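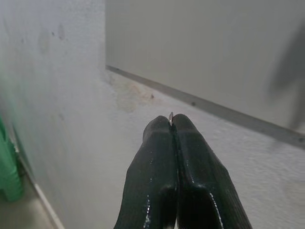

Small silver hardware in front of a white wall.

# About Gretport

Gretport sells and installs small metal hardware for walls: rings, hooks, wire, clips and pins. Most of it is used for hanging pictures, and the rest goes into curtain wires, key boards and display rails. We have one shop and one workroom, both on Bevard Street.

Bethel Araya and Tolera Negash opened the business in March with a rented counter and 27 kinds of fastener. Bethel had worked in a frame shop. Tolera had been a plasterer, and he still does our wall repairs. The list has grown to 33 kinds, and we drop an item when we can't get it at the same quality twice in a row.

## What we do

We sell loose pieces over the counter. You can buy a single ring. If you have an old part, bring it in, even if it's bent or broken, and we will try to match it. Very small parts are easy to lose on the way here, so tape them to a card.

We also hang things. Lensa Berhe runs the home visits, which take around 2 hours for a normal living room. She brings the ladder, the level and the hardware. Please have the pictures out and the furniture moved away from the wall before she arrives.

Tolera fills old holes and takes out leftover staples and wire before new work goes up. He can touch up white walls the same day if you still have the paint. Textured walls take longer — the patch has to be built up to match the surface around it, and it will need a second visit.

## Who you'll talk to

Kalkidan Beyene answers the phone and books visits. Ayantu Woldegiorgis looks after the counter and the sorting drawers, and she is the person to ask about odd sizes.

We don't hang mirrors over sinks, and we don't drill into tile. For those jobs we send people to Schmieder, two doors down.

Counter sales are cash or card. Home visits are billed after the work is done, with the hardware listed separately from the labor. Unused pieces can come back for a refund if they're still straight.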